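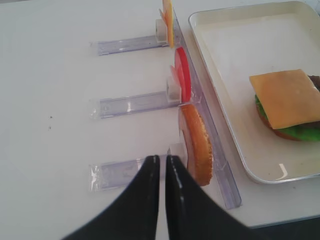
Figura 1. Posto de montagem do exercício de orçamento: suportes transparentes com fatia de tomate e metade de pão, garra de dois dedos e tabuleiro com a sanduíche parcialmente montada.

Aula 4. Planear a compra de uma célula robotizada

Apontamentos de Jolanta Tomaszewski. Ler antes da aula prática.

1. O que entra no orçamento

O preço do braço é a parte mais fácil de obter e a que mais engana. O pedido de compra deve separar:
- braço e controlador
- garra e dedos de substituição
- câmara, suporte e cabos
- mesa, suportes de peças e tabuleiros
- instalação, formação e manutenção

Os suportes costumam ser esquecidos. Cada peça precisa de ser apresentada à garra numa posição repetível, e uma mudança de formato pode obrigar a refazê-los. No exercício, os suportes custam 38 euros por unidade e cada par de dedos 400 euros. Prever dois pares, um montado e outro em reserva.

2. Propostas

Vamos comparar as propostas da Plornus e da Drarnari. Os valores não são diretamente comparáveis: a Plornus inclui a formação, a Drarnari apresenta-a em linha separada. Passar tudo para a mesma folha antes de somar. Confirmar também o prazo de entrega dos dedos e se o transporte está incluído.

3. Calendário

A encomenda tem de seguir até junho. Reservar tempo para o ensaio de aceitação, feito com as peças que vão ser usadas e com o tabuleiro definitivo. O último pagamento só é libertado depois desse ensaio.

4. Trabalho a entregar

Folha de orçamento e uma página de justificação, em grupos de 2. Dúvidas sobre a folha: Shinji Fukuda, sala Wasilewska.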